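Istix Handover Planner, reviewed after a month on a two-arm setup

Rudemora sells Istix as a planning layer that sits between your perception stack and your arm controllers. The pitch is that two arms can pass an object between them with no hand-written waypoints. I've heard that one before, so I gave it cups, baskets and anything else with a thin wall. 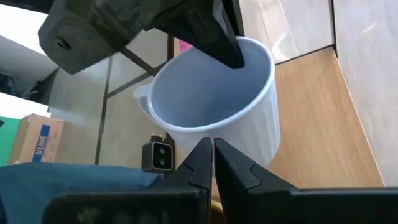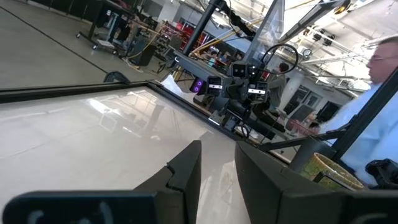

Wrist camera views. First: measuring cup held by the upper gripper, with the other gripper's fingers below it. Second: looking across the white tabletop toward another arm's sensor head.

Setup took most of an afternoon. The config file that ships with it runs to 871 lines, and half the comments refer to an older version. Once loaded, it planned a two-arm move in 300 ms on our machine, and I have no complaint there.

Grasp choice is weaker. Translucent plastic gave the depth filter trouble from the start -- the rim came through, the wall mostly didn't -- and the planner still reported high confidence. I ran 40 handovers with a cup and it gave up on 20. Each time the log said "no feasible pair" and left it at that. Dhanial, which we used before, is slower but at least tells you which joint limit or collision check killed the plan.

The replay viewer is good. You can scrub both arms side by side and drag a target pose around. I'd pay for that alone if Rudemora sold it separately, and they don't.

Would I renew? Not at the current price. If you handle opaque boxes all day it may suit you. Everyone else should wait for the new depth filter, promised for February.

Contact | Copyright Skarnance Reviews | Back to top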